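About us

Melero is a small company for garden machines in Plelden. We started in February with one workbench and a borrowed trailer, and today we are nine people in two workshops. The second one is in Zeltstead, next to the old grain store.

Our main work is the repair and sale of lawn mowers, hedge trimmers and chainsaws. Last year we serviced 2232 machines, and 248 of them were chainsaws from forestry customers. We keep spare parts for the Paju mowers also for models that are no longer made.

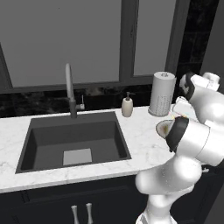

Sink and countertop by the window

Every used machine gets a new spark plug and a sharp blade before it goes on sale. The price includes eight months of warranty – you bring the machine back to us and we look at it on the same day, if the part is in stock. 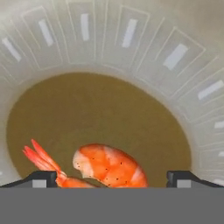 Small parts get lost easily when you take a carburetor apart at home. Please put the screws and springs in a white bowl like this one, with a pale inside, so that dark pieces are simple to find, and bring everything together with the machine. We do not charge extra for a machine that arrives in pieces.

Pickup by trailer is possible in Plelden and Zeltstead. Please call us one day before.

Page updated 4/30/26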